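Home | Docs | Releases | Tickets | Sign in

We use cookies to keep you signed in and remember your filters. Accept | Settings

Planner drops second cube target after stack is built (Giltmont task runner)

Status: Resolved
Component: perception / scene tracker
Also touches: grasp planner, task runner
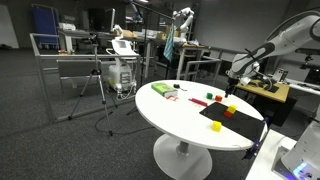

The task runner stops partway through the block routine with "no valid target" even though there are cubes in reach. It happens once a two-block stack exists in the scene. The routine asks the tracker for all cubes, picks the next one, and sends a pregrasp pose to the arm. The arm gets as far as hovering over a cube and then holds until the timeout. With a layout like this one, a yellow cube stacked on a red one on the black mat and the gripper just above the other red cube near the back, the tracker list should hold two separate red entries. We get one, and its position jumps between the stack and the free cube.

Steps to reproduce

1. Start the Giltmont task runner with the default block config.
2. Put a red cube on the mat and another red cube on the white part of the table.
3. Stack a yellow cube on the one on the mat.
4. Run the pick routine with target color set to red.

Expected: the free red cube is picked.
Result: arm moves to pregrasp, holds, runner exits with "no valid target".

Log from the runner:

[task] target request color=red
[tracker] match red -> id 5
[planner] pregrasp ok
[tracker] id 5 moved, pose invalidated
[planner] waiting for stable pose
[planner] timeout after 600 cycles
[task] no valid target, stopping

Comment 1 - reporter

Tried the following, no change:

- Restarted the tracker by itself, then the whole stack.
- Redid the hand-eye calibration. Residual was fine before and after.
- Took the other loose items off the table. Same error with cubes only.
- Swapped the Steltik grasp planner for the older one. It times out in the same place, so I don't think the planner is at fault.

If I take the yellow cube off the stack, the problem goes away and both red cubes get their own ID. Put it back and the IDs merge in a few seconds.

Comment 2 - perception

Please attach the tracker debug output with association logging turned on. Set assoc_verbose to true in the tracker config and restart the node. Also let us know which merge settings you are running. The defaults changed in January and older config files do not pick up the new values.

Comment 3 - reporter

Config is an old one, copied over from the Vellenport cell. Relevant lines:

merge_by_color: true
merge_radius: unset
min_visible_faces: 2

Association output shows the lower cube in the stack being dropped as "partial" and then brought back as a match for the free red cube. So the tracker loses it, looks for any red cube to attach it to, and finds the wrong one.

Comment 4 - perception

That explains it. With merge_radius unset, the old code treats it as no limit. Any partial detection can then be joined to any full detection of the same color, no matter how far apart they are. The stack matters here because the top cube hides the upper face of the lower one. With min_visible_faces at 2 the lower cube goes back and forth between full and partial as the segmentation edge moves. Every time it flips, the shared ID gets a new position and the planner throws out the pose.

Workaround until the next release:

- Set merge_by_color to false.
- Set merge_radius to one cube width.
- Leave min_visible_faces alone. Lowering it will bring in false detections along the edge of the mat.

Clear the saved scene before you restart or the merged ID will be loaded again.

Comment 5 - reporter

Applied the settings and cleared the saved scene. Two red IDs, both stable with the stack in place. The routine picked the free cube. I repeated it with the layout mirrored and with green as the target color and saw no timeouts.

One leftover issue - the runner message is misleading. "No valid target" reads as if nothing was detected, when the target was there and its pose was unstable. I lost most of a morning checking the camera for that reason.

Comment 6 - perception

Agreed on the message. Opened a separate ticket for the runner to report "target pose unstable" and include the ID. The tracker fix is merged: an unset merge_radius now falls back to the default and prints a warning at startup. The Panyasiri cell uses the same old config and has been told to update.

Closing this one. Reopen if the IDs merge again with the new settings.

Contact support | Terms | Back to top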